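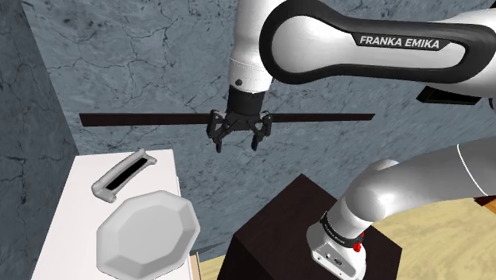 Home Notebook Archive Contact

August, bench 2, started 7:40

Third go at the walnut stain. Katia P. left a note on the jar saying "not brown, GRAY, why," and I can confirm that the jar is gray and that I have no reply for her.

Recap for whoever reads this after me (Morena, probably, looking for the good scissors). We want a walnut hull dye for the linen covers on the Marchetti ledgers, dark enough to sit next to the original spines without looking like a new tooth. First batch came out the color of weak tea. Second batch came out the color of a battleship. Gualtiero says iron. Gualtiero says iron about everything, including the coffee, but this time I think he's right: I simmered batch two in the old pot with the chipped enamel, and tannin plus bare iron is more or less a recipe for ink. So we have made ink. A lot of it. It's in the tall jar if anyone wants to write a long letter.

Batch three is in the stainless pot, lid on, heat low. Hulls soaked overnight first. No vinegar this time. I know the old sheet says vinegar, but the old sheet also says "boil until done," and I've stopped taking advice from it.

8:50 - Color in the pot is good. Color in the pot has been good every single time, so I'm not getting attached.

9:30 - Strained through muslin. Lost a fair bit down my left sleeve. The sleeve is a lovely warm brown and exactly what we're after, which would be great news if we were binding shirts.

10:15 - Test strips in. Three linens: the Suto, which is tight and a bit slick; the loose one from the Batutby bolt; and the offcut from the bottom drawer with no label. All washed beforehand in plain soap. Rebecca thinks the earlier patchiness was sizing left in the cloth, so I washed them twice and then rinsed until I got bored.

11:45 - Strips out, hanging over the sink. Will not look at them until after lunch.

11:52 - Looked at them. Batutby is the best so far, even across the whole strip. Suto has gone darker at one end, where it was probably folded. The mystery offcut hardly took anything, so I suspect it's a blend and somebody has been calling it linen for years. Cut the corner off and put a flame to it (outside, Morena, outside). It melted. Case closed. I've written LIAR on the drawer in pencil.

2:20 - Dry now, and lighter than wet by more than I'd like. Held next to the spine of volume 2 in daylight, the Batutby strip is close but a little too red. Under the bench lamp it's a perfect match. We could ask Marchetti to read their ledgers only at my bench.

Things to try:

- second dip on the Batutby, same bath, after a full dry
- one spoon of the battleship batch in a cup of the good one, to knock the red back. Katia F.'s idea, and annoyingly sensible
- rub test with a white cloth before any paste goes near it. Last year's green still comes off on people

Did not get to the wheat paste. The tub in the fridge is past it and smells like a wet dog with opinions. Tossed it and put the empty tub to soak.

Erkeo called again about the board order. Still coming, apparently.

4:05 - Second dip in. Please leave the small pan alone. It isn't soup.

Comments (2) Shares (55)

Recent entries
Paste, again
Paring knife angles, with regrets
What's living in the humidity box
Green cloth: an apology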